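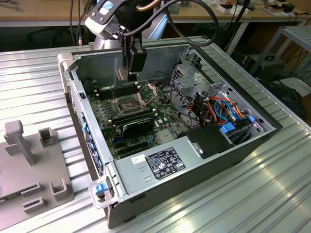 Desktop tower on its side, side panel removed.

Jotora Film Synopses, version 2

Summary
Jotora is a set of short plot synopses for feature films, written in English and paired with genre labels. It is meant for work on text classification, duplicate detection and summary length control. The set holds 2000 synopses, one per film. Version 2 replaces the January release, which should no longer be used.

Sources
The synopses come from two catalogues, Atska and Uswood. Atska texts were written for a rental listing and tend to stop before the final act. Uswood texts were written for library records and often give the ending. The source column records which catalogue a row came from. Where both held the same film, the Uswood text was kept.

Fields
id: stable across versions
title: as printed in the source catalogue
year: year of first release, blank if disputed
synopsis: plain text, UTF-8, line breaks removed
genre: one or more labels separated by semicolons
source: atska or uswood
ending: yes if the synopsis gives away the ending, otherwise no

Cleaning
Texts shorter than 160 characters were dropped. Cast names in brackets after a character's name were stripped, as were star ratings and running times. Some catalogue entries repeat their first sentence as a teaser and then run the full text; the teaser was removed with the Venckus matcher. Spelling was left alone, so British and American forms both occur.

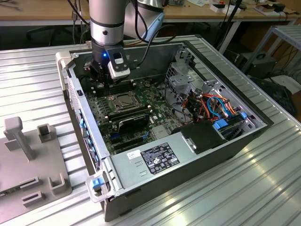

One user of the January release wrote that the ending field could not be trusted for thrillers, as a hint at the culprit was sometimes marked yes and sometimes no, and asked for a single rule.

The rule is now as follows. A synopsis is marked yes only if it states the outcome of the main plot. Hints, questions and remarks such as "with tragic results" are marked no. All thriller and horror rows were marked again on this basis.

Splits
The test file has 666 rows and the training file has the rest. Remakes and sequels are kept in the same file as the original film. There is no separate validation file.

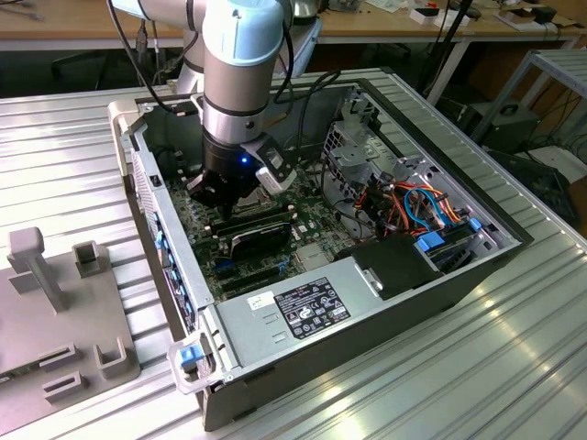
Graphics card and memory modules in the open case.

Known problems
Silent films are thinly covered. Anthology films have one synopsis for all their segments, and the genre labels for these are unreliable. A few Atska titles carry the rental edition name, for example "Special Edition", which will upset exact title matching.

Last updated: Jun 2, 2022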